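Session 6: The cup drop, and what we got wrong afterwards

Notes to go with the session. Hala El Idrissi, robot handling module, second half of term.

Please read these before the lab and bring a copy with you, on paper if you can manage it, as I'd like you to scribble on the timeline. You don't need the maths from session 4 this time. You do need to remember what a grip force estimate is and why I kept going on about it.

Why I'm giving you this one

Most of the faults we've looked at so far have been big and obvious. The gearbox that shed its teeth, the arm that drove itself into a fence. This one is small. A robot let go of a cup over a sink, a ceramic cup broke, and a person cut their thumb picking up the bits. It took us most of May to understand it, and I was on the team, so I can tell you the embarrassing parts as well as the tidy ones.

The job was called Plarnden. It was a kitchen trial: a two-armed robot, jointed hands, working at an ordinary sink in an ordinary office. It had to pick up cups, turn them on their side, tip out what was left and put them on a rack. We bought nothing special for it. The sink stayed as it was, and so did the worktop (which is lovely, and which gave us no end of trouble with glare in the afternoons).

The software had two parts that matter for today. Cona was the bit that decided where the hand should go and when it should open. Belhaj was the bit that looked after the fingers, and it kept its own idea of how hard they were squeezing. They were written by different people in different years. You can probably see where this is heading, but bear with me.

What happened

The robot picked up a cup, brought it over the left basin and turned it sideways. It paused there, as it was meant to. Then the fingers opened with the cup still in the air, well before the hand had got down to the rack. The cup hit the rods, bounced on to the steel divider and broke into the right-hand basin.

The operator pressed the stop. Good. Then he reached in for the pieces. Less good, and we'll come back to him.

We ran the same movement again the next morning with a different cup and it worked perfectly. We ran it all day and it worked perfectly. I can't tell you how annoying that is. If you go into this line of work you will spend whole weeks of your life watching a machine do exactly what it should.

The pause over the sink

Everything interesting in this fault goes on during the pause, so get this pose fixed in your head. The hand has come in over the front edge, the wrist is bent, the cup is lying on its side in the fingers and the wire rack is underneath. Have a look too at the thin black cable looping along the outside of the arm by the wrist, as I'll be asking you about it.

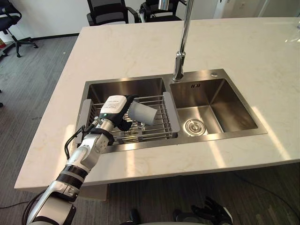

The timeline

I've left out the parts that don't matter. Times are in milliseconds and zero is the moment the pause begins.

0: Cona tells the arm to hold still and tells Belhaj to keep gripping.

600: Belhaj stops getting fresh readings from the fingertips. It carries on using the last one it had.

1000: Cona asks Belhaj whether the cup is still held. Belhaj says yes, going by the old reading.

4000: Belhaj's own watchdog runs out. It decides it has lost its sensors and goes to what its author called the safe state.

And the safe state was fingers open.

I'd like you to sit with that for a minute before you decide it was stupid. Belhaj was first written for a hand that worked next to people, handing things over. If you lose touch with your sensors and a person's finger might be in your grip, opening is the right thing to do. It had been argued over and signed off, and for that job I'd sign it off again. It had then been carried over to a sink, where the thing most likely to be in the grip was a cup, and where a person's hand had no business being while the arm was live. We all had the document. I had read the page. I remember thinking it was nicely written.

Why it didn't happen again

The normal pause was much shorter than the watchdog. On a good day the hand was down at the rack and letting go before Belhaj ever got round to panicking, so the fingers opened a moment later on purpose and everybody was happy. The fault was happening and being hidden. When we finally went through the old logs properly, looking for gaps in the fingertip readings, we found plenty of them, going back to the first week.

On the day of the drop the pause was longer. Cona was waiting for its camera to settle on where the rack was, and it was a bright afternoon, with light bouncing off the worktop and the chrome. So you need the gap in the readings and the long wait together. Either one alone gets you a clean rack of cups.

The cable

Right, the cable. Our first idea was that it was being pulled tight when the wrist bent over the edge of the counter, and that this was what knocked out the readings. It's a good idea. A wrist that bends the same way hundreds of times is hard on anything fixed to it.

We swapped the cable. The gaps got rarer for a couple of days and we were delighted, and I wrote a very confident email. Then they came back. In the end it was a connector inside the back of the hand that wasn't fully home, and swapping the cable had simply nudged it. So please be suspicious of a fix that works a bit. Ask what else you touched while you were in there. I still have the email and I'll read it out in the session if you're nice to me.

The person

Now the operator. He pressed the stop, he saw that the arm had stopped, and he put his hand in the sink. The cut was small and he was back the same afternoon with a plaster on.

I have heard people say he should have known better. I'd rather you looked at what we had given him. Our written procedure said to press the stop in the event of a drop. It had no next line. It said nothing about gloves, or tongs, or taking the power off the arm before reaching under it. The stop we had fitted held the arm in place with the motors on, to keep it from sagging, and he hadn't been told that. So his hand was underneath a powered arm holding itself up by software, and the software had just had a bad day.

The cut thumb is what got into the accident book. The powered arm above it didn't, until I added it the following week. If you only write down the injury you'll buy some gloves and go home.

What we changed

1. The safe state is now chosen by the job. At the sink, losing the fingertip readings means hold the grip where it is, stop the arm and call for a person. For handing things over, it is still open.

2. Belhaj has to send the age of its reading along with the reading. Cona refuses anything stale. This was a very small change and I'm a bit ashamed of how small.

3. The watchdog runs much shorter, and every gap is logged as a fault even when the cup gets to the rack.

4. There are two stops on the wall chart now, one that holds and one that takes the power off after the arm has been parked clear of the sink. The chart says which to use before you reach in.

5. Cups for testing are plastic unless there's a good reason. We had got bored of plastic ones and wanted the real weight. That was me.

The connector was replaced too, obviously, but I've kept it out of the list on purpose. Connectors will come loose. I wanted a machine that could have a loose one and still not drop things.

Did holding the grip bring its own trouble? Yes! Holding means that if a glove or a tea towel gets caught, the hand keeps hold of it. We fitted a manual release on the hand and made everyone practise with it. You'll try it in the lab on Avo, our training rig, which has the same release in a slightly more awkward place.

For the lab

Work in pairs. One of you runs the pause on Avo with a plastic cup, the other pulls the fingertip readings using the switch on the bench box. Write down what you expect the fingers to do before you flip it — before, please, I can tell when it's been filled in later.

Keep your hands out from under the arm unless it's parked and the power is off. If you drop the cup, leave it there until then.

Things to think about beforehand

Who should have spotted that the safe state no longer suited the job, and at what point? Try to name a meeting or a document, not a person.

We found the gaps in logs we'd had all along. What would have made somebody look sooner?

Suppose the robot were drying knives. Would you still hold? I change my mind on this one most years, and I'd like to hear yours.

Reading is the watchdog chapter in the course pack, plus the Plarnden fault report. Skip the appendix, it's all wiring.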